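Section 4: Setting out the table and sorting small items

4.1 Before you start

The sorting table is supplied with a light wooden top in a black aluminium frame. It should stand on a level floor. If it rocks, adjust the feet as described in Section 2 before you put anything on it.

You will need:
the green perforated shelf
two mesh baskets, one blue and one red
a roll of tape on its spool
the boxed items
the hair bands, up to 200 for one session

Wipe the wooden top with a dry cloth. Do not use spray polish. It leaves a film and the small boxes slide about on it.

4.2 Placing the fixed items

1. Stand the shelf towards the back of the table, a little left of the middle, with all four legs on the wood.

2. Press down lightly on each corner. If a leg lifts, take the shelf off and bend the leg back by hand. Do not pack it with card.

3. Put the tape to the left of the shelf, lying flat. New rolls come in a plastic bag, and the bag may stay under the roll until the session is finished.

4. Check that the clamps on the back rail are tight. They should not turn when pushed with one finger.

5. Put the first yellow package down near the front of the table.

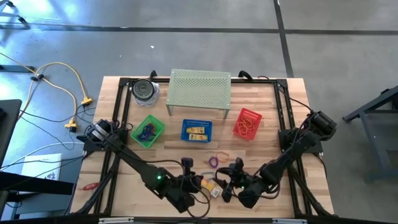

6. Keep at least 30 mm between any package and the front rail. Packages that touch the rail are hard to pick up from the long side.

Note: The shelf is for finished work only. Users at our Brerkcombe site got into the habit of keeping spare boxes on it, and these were then counted twice.

Caution: The shelf has thin legs and will tip if loaded at one end. Put the heaviest item in the middle.

4.3 Sorting into the baskets

1. Place the blue basket in front of the shelf and the red basket to its right. Leave a hand's width between them.

2. Put the small yellow boxes in the blue basket. Lay them flat, side by side. Do not stand them on end.

3. Tip the hair bands out over the front half of the table and spread them with the flat of the hand until none are tangled. Bands that cling together count as one pick and will upset your tally.

4. Move the bands to the red basket one at a time. Colour does not matter at this stage – sorting by colour is covered in Section 5.

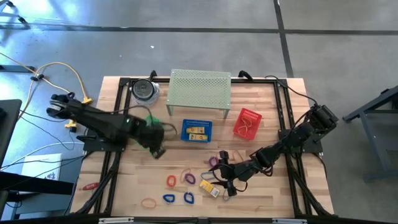

5. Work from the front edge towards the baskets. Look along the inside of the frame before you finish, as bands often end up against the rail at the sides.

6. If a basket has turned at an angle, straighten it between picks.

A full session takes about 15 minutes. Stop at that point even if there are bands left over, and enter the remainder on the Koivisto sheet.

Note: Stretched or split bands should be thrown away. Replacements come in bags of 72 and can be ordered from Pirjo Huttunen at the Greltitstead office.

4.4 Clearing away

Empty the red basket first, then the blue. Stack the baskets and leave the shelf and tape in place for the next user.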